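Cheap fingers deserve a fair test

Most gripper comparisons I read are won before they start. The test object is a steel block or a foam cube, and everything picks up a foam cube. We spent July running the Dokiser and the Voltetow on the same arm, and the blocks told us nothing.

Thin food told us plenty. A flat slice punishes a finger that closes a little off center, and a lettuce leaf punishes one that closes too hard. The Voltetow costs more and reports force. The Dokiser doesn't, and on the first 50 picks I missed it badly. After we slowed the close speed, I stopped missing it.

I would still buy the Voltetow for leaves. For anything with a stiff edge, I think the extra money is better spent on a second wrist camera. 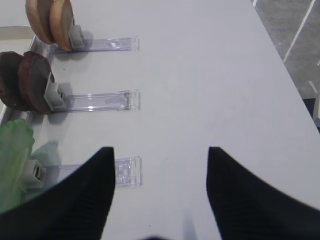 Should both grippers be tested at the same speed?
Run each one at the speed you would use in daily work, and write that speed next to the result.

Our next round is 1000 picks per gripper, with the Cele controller on both.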